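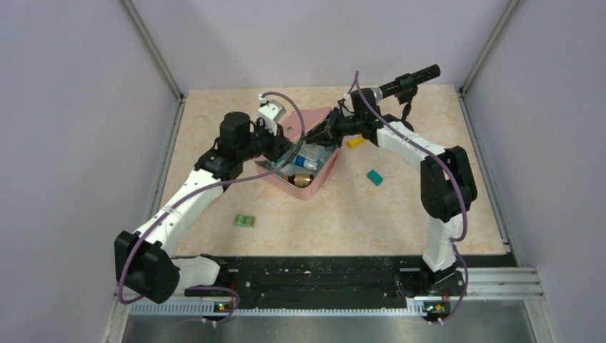
Home | Teams | Join | FAQ | Contact

Skunia Robotics Club - Frequently Asked Questions
3 min read

Who can join?
Any student at Clarnska High, grades 9 to 12. You don't need to know how to code. New members start in November, after the intro sessions are over.

What does the two-arm team do?
They work on everyday tasks that need two hands. This year's task is packing and unpacking a toiletry case. One arm works from each side of the table, and both have to reach into the same opening without hitting each other or the cables.

Why small bottles and packets?
They come in different shapes, and clear plastic is hard for the software to find. Please ask before moving anything on the table.

Do students run the arms themselves?
Yes, once they pass the safety check. Two people are always present, one at the controls and one at the stop button. Keep your hands outside the side panels while the power is on.

How much practice is needed?
The team's goal is 1000 recorded runs before the Uster meet. A run where something gets dropped still gets saved, but it has to be labeled that way.

What is Samir?
Samir is our logging program. Former members wrote it, and it is 4000 lines long with few comments. If it freezes, restart it and write down the run number.

Is there a fee?
No. Travel to Uster is separate - ask for the form.

When is the sign-up deadline for Uster?
Dec 20, 2025. Late forms go on the waiting list.

Who do I talk to?
Siham El-Sayed, the club advisor, in the robotics room after last period.

This site uses cookies to remember your settings. Accept | Decline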